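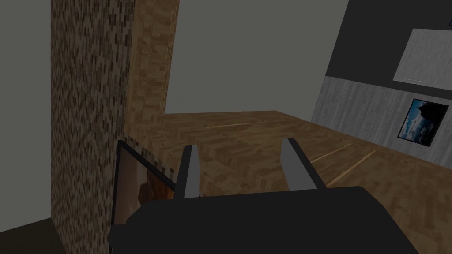 Dayana Solís

4.3 Wrist camera views in simulation

Figure 3. Rendered wrist view with the gripper open and nothing between the fingers.

We compared two simulated grippers, Cernden and Utari, on the same arm and with the same controller. Each ran 398 approach trials across 54 room layouts. The wrist camera was fixed to the gripper mount, so both fingers stay in view during the approach. In Figure 3 the gripper body covers most of the bottom edge of the image and hides part of a panel resting against the pillar.

Textured surfaces such as the parquet floor gave the pose estimator plenty of features to track. Plain walls gave it very few, and most lost poses came when the camera faced one at close range - this was true for both grippers. The Utari body is narrower and blocked less of the floor, but its fingers closed more slowly. We kept the camera tilt the same for both and did not tune the controller between runs. Results by layout are given in Section 4.4.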